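Célula de apilado Tivisard 3: puesta a punto, cuidado y reparación

Equipo de dos brazos para sobremesa, con bandeja de apilado y juego de latas de prueba 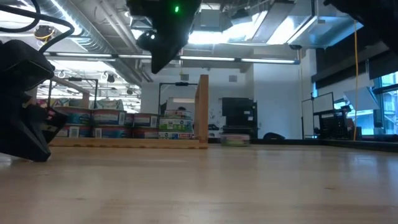

Descripción general

La Tivisard 3 es una célula de manipulación para laboratorios, centros de formación y talleres de integración. Trabaja sobre una mesa de madera clara y mueve latas cilíndricas de alimentos entre la mesa y una bandeja larga de madera, de base baja, con un tablero vertical en el extremo derecho. El tablero hace de tope y de referencia: todas las posiciones de la bandeja se miden desde su cara interior.

Las latas se colocan en pilas de dos y de tres alturas. La pared de dos alturas va en la parte izquierda de la bandeja y la columna de tres junto al tablero. Se pueden mezclar latas con etiquetas distintas siempre que el diámetro sea el mismo. Las latas con reborde abollado se retiran del juego, porque la segunda altura queda inclinada y la pinza las coge mal.

Skeltholm suministra el equipo montado y calibrado. Esta página recoge el procedimiento que sigue nuestro servicio técnico y que puede aplicar cualquier cliente con el manual y la caja de herramientas que acompaña a la célula.

Qué incluye

Dos brazos con muñeca y pinza de color negro.
Bandeja de madera con tablero vertical.
Juego de latas de prueba.
Controlador Ehlers con fuente de alimentación propia.
Mazo de cables negro y bridas de velcro.
Un par de almohadillas de repuesto para cada pinza.
Llaves hexagonales, galga de holguras y plantilla de centrado.

La mesa no está incluida. Debe ser rígida, con el tablero nivelado y sin juntas en la zona de trabajo. Las superficies algo brillantes son válidas si la iluminación del techo no produce un reflejo directo sobre la bandeja.

Puesta a punto

1. Apague el controlador y sujete cada brazo antes de soltar el freno. La muñeca cae por su propio peso si no se sostiene.

2. Coloque la bandeja paralela al borde delantero de la mesa. Presente la plantilla de centrado contra el tablero vertical y apriete los topes. Entre plantilla y tablero no debe entrar la galga.

3. Revise el recorrido de los cables con los brazos recogidos y con los brazos extendidos. El bucle tiene que quedar libre por encima de la pinza en las dos posturas. Un mazo tirante acaba dañando el conector de la muñeca.

4. Encienda el controlador y espere a que termine el arranque. Si el arranque se interrumpe, consulte el apartado de averías.

5. Baje la pinza izquierda a velocidad reducida hasta que la punta toque la mesa. Guarde esa altura como cota cero. Repita con la otra pinza. Si las dos cotas no coinciden, compruebe primero la nivelación de la mesa y después el anclaje de los brazos.

6. Deje una lata suelta sobre la mesa, a la derecha del tablero, y ordene un ciclo de toma sin traslado. La pinza debe cerrar centrada y no arrastrar la lata.

7. Ejecute el ciclo de apilado completo, primero la pared de dos alturas y luego la columna de tres. Durante el primer ciclo conviene tener una mano en la parada de emergencia.

La puesta a punto se repite después de cada traslado de la mesa y después de cambiar una pinza, una muñeca o la bandeja.

Mantenimiento

Cada día de uso: limpie las almohadillas con un paño sin pelusa. Retire el polvo de la bandeja, sobre todo en el ángulo que forman la base y el tablero.

Cada 200 ciclos: compruebe el apriete de los tornillos de la pinza y la holgura de los dedos. Pase un trapo por la mesa y mire si la punta de la pinza ha dejado marcas en la zona de cota cero.

Cada 3000 ciclos: cambie las almohadillas, engrase la guía de los dedos con Brulex blanco y repita la puesta a punto desde el paso 5. Basta una capa fina. El exceso de grasa pasa a las almohadillas y las latas resbalan en la tercera altura.

Una vez al año: revisión de frenos y de conectores. La hace el servicio técnico en las instalaciones del cliente. Las revisiones contratadas en grupo se programan en mayo.

Averías frecuentes

La lata superior queda desplazada. Casi siempre se debe a una cota cero mal tomada. Repita el paso 5. Si el error continúa, mida la holgura de los dedos.

La pinza cierra, pero no llega a levantar la lata. Almohadillas sucias o gastadas. Límpielas y, si la superficie está lisa al tacto, sustitúyalas.

El brazo se detiene al acercarse al tablero vertical. La bandeja se ha movido o el límite lateral está mal guardado. Compruebe la posición con la plantilla antes de tocar los parámetros.

El arranque del controlador se interrumpe. Apague, revise los conectores del mazo en los dos extremos y vuelva a encender. No desmonte la muñeca para llegar al conector interior mientras haya tensión.

La pila cae durante el ciclo. Pulse la parada, retire las latas a mano y examine las puntas de la pinza antes de reanudar. Una lata golpeada no vuelve al juego de prueba.

Sustitución de una pinza

Son cuatro tornillos y un conector. Lleve el brazo a la posición de servicio, con la muñeca hacia abajo, y apague. Suelte el conector antes que los tornillos y no deje la pinza colgando del cable. Al montar la nueva, apriete en cruz y en dos pasadas. Natalia Beltrán, del taller, recomienda marcar con rotulador la orientación de la brida, ya que la pinza entra también girada media vuelta y el fallo no se nota hasta el primer cierre.

Repuestos

Pinza completa: referencia TV-969.
Almohadillas, mazo de cables y plantilla de centrado: se piden con el número de serie de la célula.
Bandeja con tablero: se fabrica por encargo, también en otras longitudes.

Servicio técnico

Las consultas sobre puesta a punto las atiende Iraklis Papadakis. Para repuestos y contratos de revisión, Trudy Merrick. Indique el número de serie, los ciclos que marca el controlador y en qué punto del apilado aparece el problema.

Procedimiento revisado el 3 dic 2020. Sustituye a la hoja suelta que se entregaba con las primeras unidades.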